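Bag storage at Indurach: folding and shelving
Gallery, October

Indurach lends fabric bags to its walking groups and takes them back in the autumn. Stock at the last check was 327 bags, 152 of them black. Folding and shelving are handled by Shufen Shen and Cuiping Jin. The notes below cover the method in use and go with the stock sheet kept by the door.

Emptying
Pockets are turned out before anything is folded. Small finds go in the Rarkis tray and are kept until the end of the season. Zips are closed last.

Straps
Long straps are laid flat over the body of the bag. Tying them round the outside leaves a crease and makes the stack lean. Detachable straps are stored with their own bag.

Shelf order
Black bags, lower shelves. Coloured bags, upper shelves. Folded edge to the front, label to the left. Maximum stack height is set by the shelf above, less a hand's width.

Folding, black bag

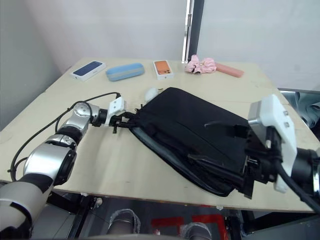
Soft bags with no frame are folded on a table, as the shelf is too narrow to work on. The base is squared first and the sides are brought in towards it. On a black bag the folds are hard to tell apart, and the grey-edged seam along the lower border is the best line to work from. The strap or flap stays on top. Small items such as phone boxes and pencil cases are kept to the far edge of the table, clear of the fabric.

Repairs
Split seams and worn strap ends go to Mao, with a slip giving the shelf number. Repaired bags rejoin the stack at the bottom.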